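May, past midnight, still up

Day 19 of giving up coffee. I had planned to be insufferable about it by now, and instead I am merely tired.
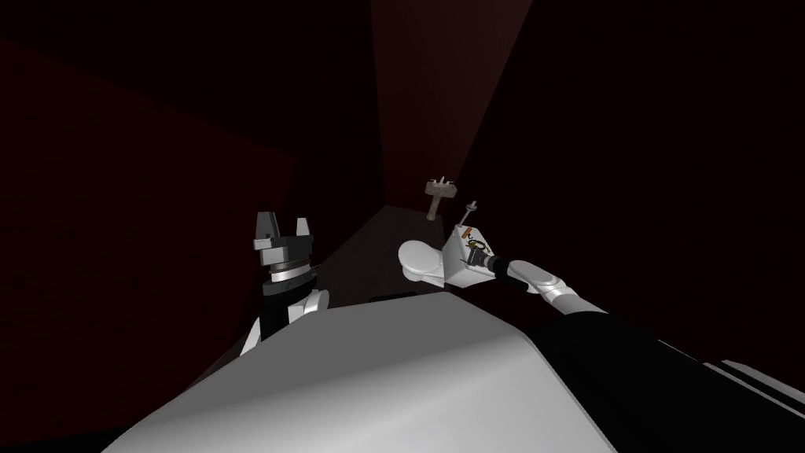

My sister rang at supper and said that giving up coffee in the same month as moving the whole office to Gondia was the kind of decision a person makes on coffee. I told her it was going fine. She said I'd put the phone down twice to yawn, and could she please have my grinder if it was only sitting there.

She can't. I have it in the hall cupboard behind the ironing board, where I visit it.

The substitute is a thing called Herkero, roasted chicory and what the tin calls grains, plural, unnamed. It cost me 32 dollars with the shipping and tastes like a campfire someone has apologised to. I drink it at 7:30 with great ceremony, in the good mug, and then stare at the toaster for a bit. Bisent, the other brand, was cheaper and came in a nicer colour. I poured it on the hydrangea. The hydrangea has not commented.

Sleep was supposed to be the prize. I do fall asleep faster, I'll grant it that, and then I wake at ten to three with a clear head and no use for it. Last night I lay there for 45 minutes composing a letter to the strata council about the bike room. It was a very good letter. By breakfast I had kept one word of it, and the word was "furthermore".

Walked past the Paisan on the way home and they had the door propped open, on purpose I'm sure, with the machine going. Stood outside and read the whole menu, both sides. Went in and bought a lemon square and a glass of water like somebody's aunt.

I said 40 days. There's a calendar on the fridge with the days crossed off in green marker – I've stopped doing it daily and do a few together, it feels like more progress.

Must descale the kettle tomorrow.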